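Workshop tips: opening, stripping and re-seating a desktop tower

These notes cover full-size office towers with a removable side panel and a lever-type processor socket. They replace the December sheet, which dealt with the slimline Birwood cases only.

Before opening the case

Shut the machine down, switch off at the wall and pull the mains lead. Hold the power button in for 15 seconds to drain what is left in the supply. Disconnect everything from the back panel. Photograph the back panel first if more than one display lead is in use.

Lay the tower on its side with the removable panel uppermost. Working upright is possible but screws fall into the bottom of the case, and a heavy expansion card will sag as soon as its bracket is released. A slatted metal bench top gives firm support, but small screws find the grooves, so put a shallow dish beside the case.
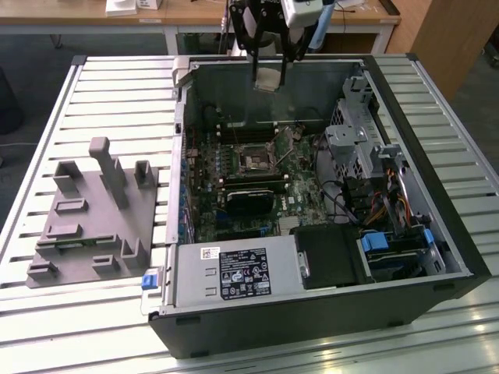
Wallin Repair Workshop, Hardware Bench Team
Page maintained by Frøydis Westerberg. Last checked Sat 12 June.

With the panel off, identify the main parts before touching any of them: power supply, motherboard, memory slots, expansion slots, drive bays. Coloured plastic, usually blue on Dell machines, marks the latches meant to be worked by hand. If a part has a coloured latch and will not move, do not reach for a screwdriver. Look for a second latch.

Wear a wrist strap clipped to bare metal on the chassis. Painted surfaces give a poor contact. If no strap is available, touch the bare frame each time you return to the case.

Cables

Power supply cables should be moved as a bundle. Pull on the plug body and never on the wires. The large board connector has a clip on one side; press the top of the clip, then rock the plug along its length. Thin fan and sensor leads are easily trapped under a drive bracket and should be tucked to the edge before any bracket goes back.

Labels are printed on most boards beside the small headers. Write the label on a strip of masking tape and wrap it round the lead before unplugging.

Dust

Use a soft brush and short bursts from an air can held upright. Hold fan blades still with a finger while blowing. Do not use a household vacuum cleaner inside the case.
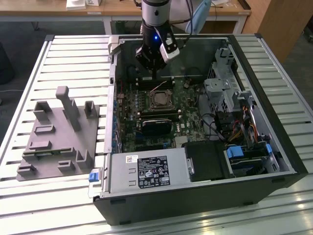 Work from the top of the board downwards so that loosened dust is not pushed back over a part already done. Keep air and brush well away from an uncovered socket. The contacts of a pin-type socket bend under very little force, and a bent one is seldom worth straightening. If the processor is to stay out, fit the plastic cover. Joar Öberg keeps spare covers in the second drawer, in the tin marked Relix.

Processor and retention frame

1. Remove the cooler and wipe off the old paste with a lint-free cloth and isopropyl alcohol.

2. Press the lever down, ease it outwards from under its hook, and let it rise slowly under control.

3. Lift the hinged part of the frame fully open. Leave the screws in the fixed part alone.

4. Hold the processor by its edges. Match the notches or the corner mark, lower it straight in and let go. It needs no pressure.

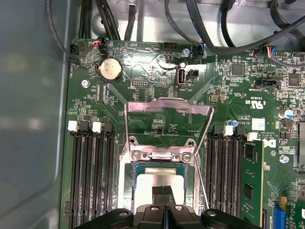 5. Close the frame and bring the lever back under its hook. Firm resistance in the last part of the travel is normal. Grinding or a sudden stop is not; open up and check the seating.

6. Apply fresh paste and refit the cooler, tightening opposite corners in turn.

Memory

Open the latches before inserting a module. Line up the notch in the module with the key in the slot and press on both ends until the latches click. With a single module, check the service manual for the correct slot, as some boards will not start from the wrong one.

Closing up

Check for loose screws, connect the fan leads, refit the panel and stand the tower upright. Enter the tray number on the job card. Queries about missing Fimen screw kits go to Florin Chiriac, extension 52.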